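So the Vorneo gripper kit from Grinik has been on my arm for 4 weeks now, and I have opinions! Setup took me 40 minutes (most of that was hunting for the right hex key), and the little wrist camera worked on the first try, which made me way too happy on a Tuesday night.

I've mostly been using it for cup jobs. Thin plastic cups are still a pain, but anything with a decent rim is fine once you turn the grip force down to 2. The default of 4 is too much for my taste.

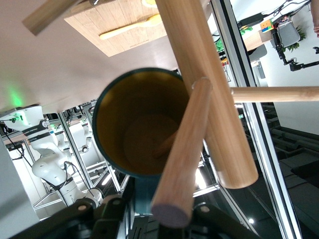
Wrist cam view: teal cup in the fingers, dowels everywhere.

The wide view is my favorite part. You get the cup, the fingers and a good chunk of the table all at once, so I hardly ever move the second camera anymore. My gripes? The manual is thin, and the app logs me out constantly. My old Batesach gripper never did that. Still, I'm keeping it, and I'll try the softer Niskanen finger pads next if they ever come back in stock.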